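August 19, 2025
Kaltgate House, second floor

The east reading room was closed to members at the start of the morning and will remain closed until the floor has been passed as fit for use. A notice to that effect was placed on the door and a second at the foot of the stairs. Members with reserved desks were directed to the Illero Room, where the tables had been set out the evening before.

The furniture was moved first. The long tables went into the corridor, and the chairs were stacked along the north wall in the order of their desk numbers. The two bookcases by the window were left in place, as they are fixed, and the carpet was cleaned up to their bases. It would be as well to record that the skirting behind the left bookcase has come away again. It was reported in July and a repair was promised. The report has been sent a second time.

The carpet is the gray striped one supplied by Sidance when the room was refitted. Its stripe shows every crease and every misplaced tile, and for that reason the work was done in strips, following the line of the stripe from the door to the window. Each strip was vacuumed twice. Stains were treated by hand with the cleaner recommended in the Tomaszewski handbook, section 607, and blotted with white cloths. One mark near desk 14 did not respond and has been listed for replacement.

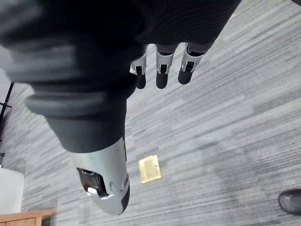 East reading room, the gray striped carpet.

Several small items were found on the floor in the course of the work: pencils, a button, a library ticket and a quantity of paper clips. The ticket has been placed in the lost property drawer. The button was put in an envelope and labeled with the date and the room.

The invoice for cleaning materials came to $200, which is within the allowance. A further $630 has been requested for replacement tiles, to be drawn from the furnishings account – the sum includes delivery but no fitting. Approval is expected before the end of the week. If it is refused, the worn tiles by the door will be exchanged with sound ones from beneath the fixed shelving in the store, as was done in the Illero Room.

Windows were opened at noon and closed at six. The light above desk 9 was found to flicker and was switched off at the wall. The keys were returned to the office and signed for.

For tomorrow: bring the tables back from the corridor, fit new felt pads to the chair legs, and ask Sidance whether the stripe is still made in the same shade. The notice on the door is to stay up until the tables are in place.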